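How Students Teach a Robot to Fix a Computer

At the Kudlow robotics club, students are teaching a robot arm to work inside old desktop computers. Their project is called Jadero. The club meets after school from September to May, and new members can join at age 11.

A robot arm doesn't know what a computer is. It only goes where its program sends it. So the students break one job, like putting in a hard drive, into small moves. Go to the drive. Close the fingers. Lift. Go over the case. Lower slowly. Open the fingers. Their first program had 17 moves. The one they use now has 50.

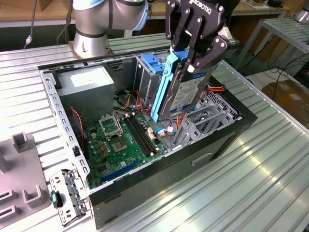
The last few moves take the longest to get right. A hard drive has to go in straight. If it is tilted even a little, it can jam. People feel this with their hands and wiggle the part until it slides. The robot has to be told how hard to push and when to stop.

The students write down every try in a notebook. Last year they filled 114 pages. When a try goes wrong, they change one number in the program and run it again. Changing two at once makes it hard to tell which one helped.

Try it yourself: write the steps for putting a book on a shelf. Ask a friend to do only what you wrote.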